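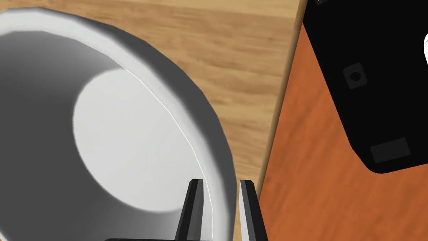

Inspection checklist for the Harkineo web server, April release

The checklist must be filled in before the new version is opened to outside users. Each point has a result and, where it was necessary, a comment of the inspector. "Passed with remark" means that the release can go on, but the remark has to be answered before the next one.

Part A. Input of sequences

A1. Protein sequences can be pasted in the text box in FASTA format.
Result: passed
Comment: Empty lines between two sequences are now ignored. In the former version they gave an error.

A2. A file can be uploaded in place of the text box.
Result: passed with remark
Comment: When both the box and the file are filled, the server takes the file and says nothing. I would prefer a message to the user. The help page should also mention it.

A3. The limit of 3,000 sequences per job is respected.
Result: passed
Comment: With one sequence above the limit the job is refused, and the text of the error is clear.

A4. Letters which are not an amino acid are reported with the name of the sequence.
Result: failed, repaired, then passed
Comment: The name was missing when the header contained a vertical bar. Many of the Gudalmont headers are written like this, so please keep this test for the future.

Part B. Running of jobs

B1. The test set of 129 sequences gives the same alignment on the main server and on the Teuber mirror.
Result: passed
Comment: The order of the sequences in the output differs. The alignment itself is the same. I compared after sorting by name.

B2. A job which runs longer than 9 hours is stopped and the user is informed.
Result: passed with remark
Comment: The e-mail comes, but its subject line says "Job finished". A person who reads only the subject will believe that the results are ready. Please change to "Job stopped".

B3. A job can be cancelled from the status page.
Result: passed
Comment: After cancelling, one must reload the page to see the new status. This is acceptable for me.

Part C. Results and download

C1. The result page opens from the link in the e-mail, without login.
Result: passed
Comment: none

C2. The table can be downloaded as a tab-separated file.
Result: passed with remark
Comment: The column "score" is rounded in the file and not rounded on the screen. It should be the same in both places. I do not mind which of them.

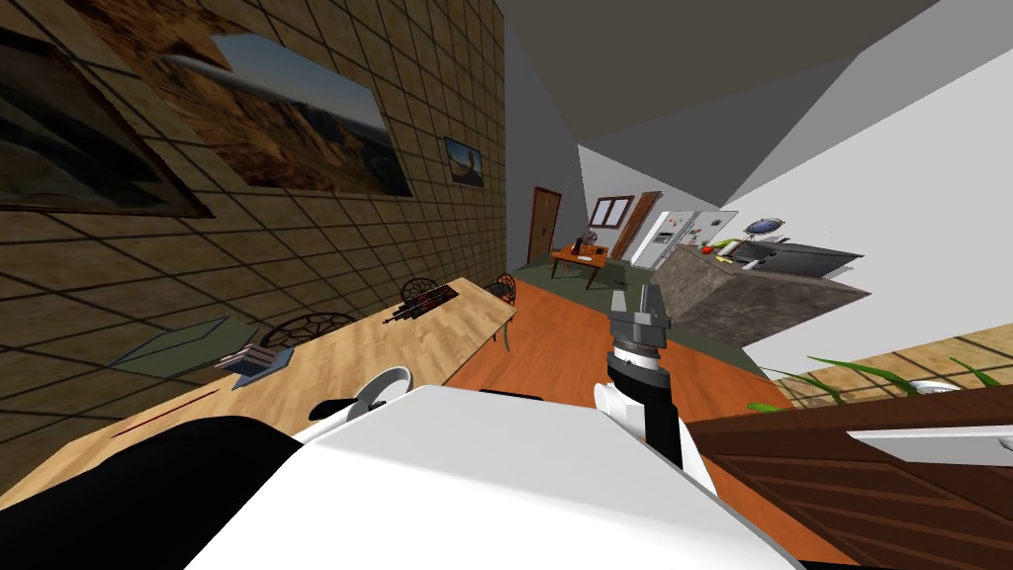
Room view: long table, framed pictures on the tiled wall

C3. The colours of the alignment can be changed for colour-blind users.
Result: passed
Comment: The setting is lost when the browser is closed. It was already so in the Elton version and it is written in the list of known problems.

Part D. Safety of data

D1. Uploaded files are deleted after 2 weeks.
Result: not tested
Comment: The clock on the test machine could not be changed without the administrator. I have only read the settings, and they are correct. To be tested again on Teuber.

D2. A job cannot be opened by guessing its number.
Result: passed
Comment: The address contains now a long random key. Old links from before the change do not work any more, and the page should explain this in one sentence.

D3. Error pages do not show folder names of the server.
Result: passed
Comment: Tried with a wrong key, an empty file and a file name with spaces.

Still open before release: A2 (help page), B2 (subject line), D1 (test on the mirror).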